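Clubs > Dirkwood Robotics > Arm Guide > Section 3: Setting Up a Table Task

Print this page | E-mail this page

Section 3: Setting Up a Table Task

Okay, you've homed the arm (Section 2) and you're itching to make it pick something up. Me too, every time! I wrote this part after our October meet at Tidthorpe, so it's the way our club does it now.

1. Clear the table and wipe it down. Crumbs stick to the finger pads and then I'm the one picking them out.

2. Turn the speed dial down to 17. You can go faster once your program has run clean 3 times in a row.

3. Load the Grokel starter file and save it under your own name — please don't save over the original (Ans Stevens, I love you, but please).

CAUTION: Keep your hands off the table whenever the arm is enabled, even if it's just sitting there.

4. Jog the gripper to a safe height over the middle of the table and store that as your "hover" point. Every pick starts and ends there.

5. Set the grip timeout to 2000 milliseconds. The Van Damme worksheet has a shorter one, but our gripper is slow to close.

NOTE: Error 299 means the arm can't reach the point you taught it. Move the point closer to the base and try again.
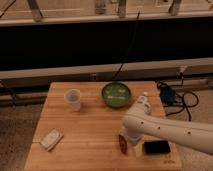 6. Pick your objects and lay them out. I like a mix of shapes, with one easy block you know you can grab. Tall stuff like the plastic cup goes toward the back left for me, and the green bowl sits at the back too, so the gripper can come down low over the blocks at the front. If two blocks are nearly touching, like the yellow and black ones, teach the approach slowly and check the finger clearance on both sides before you close.

7. Run the whole thing once in step mode with your thumb on the stop button. Then go for it!

Comments (3)

Aurelio Beltrán: Step 5 fixed my dropped blocks, thanks. Does the timeout reset when you power off?

Ans Stevens: It does, you have to put it in again. And I only saved over the file once!!

guest: can we get Section 4 as a printout too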